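Week 6: The play kitchen as a reading corner

OK, so last week we did blocks, and a few of you asked me why we'd spend a whole session on the kitchen when "kids just know what to do with it." They do! But I want you to look at what the furniture itself is telling them, because a lot of it is print and pictures, and we walk right past it.

Start with the fridge. Plenty of play fridges have some kind of list on the door, and for a four-year-old a list is a wonderful thing — it has lines, the lines want filling, and you don't have to spell anything correctly to fill them. When I taught in room 111 at Losineck I had one boy who "wrote" the same wavy line every morning and read it back to me as eggs. Always eggs. That counts as writing, and I'd like you to put it in your observation notes as writing.

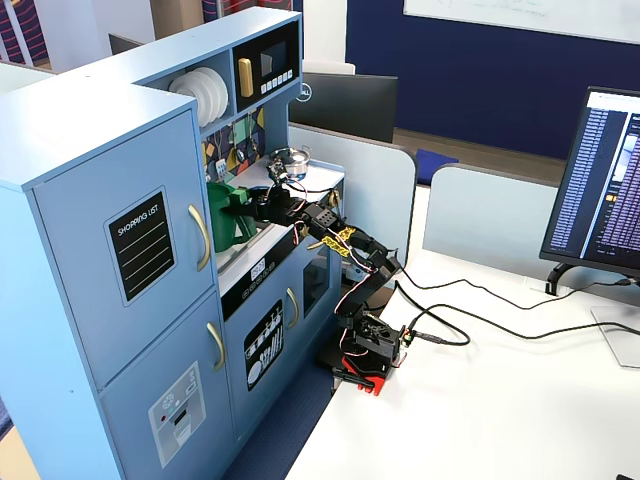 Then there are the pretend controls. A painted circle on a black strip is a knob only if you agree that it is, and children agree to it in a second (they'll even make the click). Same with a sticker of plates and glasses standing in for a dishwasher. Aba Amoah calls these "half props" in the Nigatu reader, and her chapter starts on page 13. Please read it before our next session, it's short.

Now the loose things. Pots, plates, a watering can. I love a watering can near a sink, I really do, it pulls the gardening talk into the kitchen and you get words you'd never hear over the soup: drip, sprout, thirsty. Try moving just one object in from another area and write down what gets said.

For your placement visit at Lerkasstead or Gallska:

Sit near the kitchen for one full play period, and don't join in unless you're handed a plate.
Write down any print or symbol a child points to, reads or pretends to read.
Note one thing that got used as something else.

One page is plenty, handwritten is fine. Drop it in the tray outside 423 by noon.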